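Equipment planning meeting, Lestia home-handling group
6 Jan 2023, upstairs room

**Present:** Soledad Holloway (chair), Llinos Watkins (minutes), Amance workshop, two from the Sorensen side, and the student desk
**Apologies:** Lotier purchasing, who sent their comments in writing

## 1. Minutes of the last meeting

Agreed, with one correction. The spare battery order was for the hand-held grippers and should not have been listed under arms. Llinos has changed the file copy.

## 2. Where we are

Soledad opened by saying how pleased she was with the autumn. Folding is going much better than any of us expected when we wrote the bid, and the first home visits have given us the sort of mess we could never have set up in the workshop – real bedding, real cupboards, curtains in awkward places. She wants the next round of buying to build on that.

The group was asked to settle three things before the March order goes in: how many more hand-held grippers, which finger pads, and whether to put money aside now for a second arm.

## 3. Hand-held grippers

The Amance workshop reported on the current sets. The linkages have held up very well. Pins are checked at the end of each day and the checklist is now a single side of paper, to general relief. The weak point is still the cable strain relief, and a moulded part is being drawn up to replace the tape.

The written comments from Lotier asked whether we could manage with the sets we have if bookings were spread out better. There was a good discussion. The student desk felt the bookings were already tight, and that a set out on a home visit is out for the whole day whatever the diary says. Sorensen would like a full set kept at their end so that nothing has to be sent back and forth.

Quote received: 3494 for the lot, including cases and one year of parts. Carriage is extra. Soledad thought this very fair and nobody disagreed.

**Agreed:** go ahead at the quoted price. One set to live at Sorensen. Old sets to be kept for training new people, with the worn pads left on so that they can learn what worn feels like.

## 4. Finger pads

This took the longest, and was the most fun. Llinos had laid samples out on the table and everyone had a go at picking up a tea towel, a sock and a sheet of kitchen foil.

The textured pad we use now is the favourite by a long way for heavy cotton. The smooth pad is kinder to thin fabric but loses its hold at hems. A softer textured pad from the same supplier was the surprise of the afternoon: it took the sock and the tea towel first time, for everyone who tried it. It does pick up fluff. The workshop will find out whether it can be washed with ordinary soap.

Pads are cheap next to everything else on the list. A mixed box comes to 358 and holds 42 pads, and the supplier will let us choose the mix up to the day of packing.

**Agreed:** one mixed box, weighted towards the softer textured pad. Amance to fix the mix by the end of the month. Llinos to start a log of pad changes so that next year's figure rests on something better than memory.

## 5. Second arm

Soledad set out the case for and against. An arm of our own would let us try out what we learn from the hand-held work without waiting for bench time. Against that, it needs a solid base, a guard, a safety check and a person with the hours to look after it. She is very keen, and said so, but would sooner buy it once the room is ready than have it sitting in its crate.

Amance pointed out that the arm on the shortlist has a shorter reach than the one we borrow. For table work this makes no difference. For beds it matters a great deal, as anyone who has tried to make one from a single side will know.

Sorensen asked that we choose the garment tasks first and let those decide the reach. The meeting liked this. Tops with hoods were put forward as the first group: they are thick, the hood never lies the same way twice, and the drawstrings and zips give plenty to plan around. Laid out on a bed, they also need far more reach than anything on the bench.

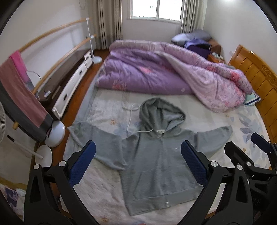 Lotier's written comments took up the same point and asked that the reach be worked out for a whole bed, with bedding left on it, before any supplier is rung. A figure taken from a bare table would be too small, they wrote, and we would be paying twice. They also asked for the base to be priced together with the arm, as the last one was forgotten until the invoice came.

Soledad thought both requests very sensible and thanked Lotier for them. The student desk offered to do the measuring, and has a long tape and plenty of enthusiasm.

There was a short talk about whether a base on wheels would do. Amance is against it for anything with an arm on top, unless the wheels lock and the floor is level. Sorensen have seen a locking base that worked nicely and will send the drawings.

**Agreed:** no order for an arm in March. A line to be held in the budget for the arm, base and guard together. Student desk to measure reach over single and double beds, with bedding on. Amance to write one page on the base.

## 6. Storage and charging

The charging shelf is full. Llinos suggested moving chargers to the long bench and using the shelf for cases only, which would free the floor by the door. All in favour – it can be done this week and costs nothing but a longer extension lead.

Labels on the cases are peeling again. Sorensen use engraved tags and will bring a couple to show us.

## 7. Any other business

- The student desk would like a small supply of second-hand clothes for practice, hooded tops above all. Anyone clearing out a wardrobe is asked to bring things in washed.
- Home visit kit list to be reprinted with spare pins added.
- Soledad thanked Amance for the evening repair before the last visit, which saved the day's work.

## Actions

| Action | Who |
|---|---|
| Place gripper order at 3494, ask for carriage in writing | Soledad |
| Settle pad mix and check washing | Amance |
| Start pad log, reprint kit list | Llinos |
| Measure reach over beds | Student desk |
| One page on the base | Amance |
| Send drawings, bring tags | Sorensen |
| Reply to Lotier on the arm | Soledad |

Next meeting in March, before the order closes. Llinos to send round dates.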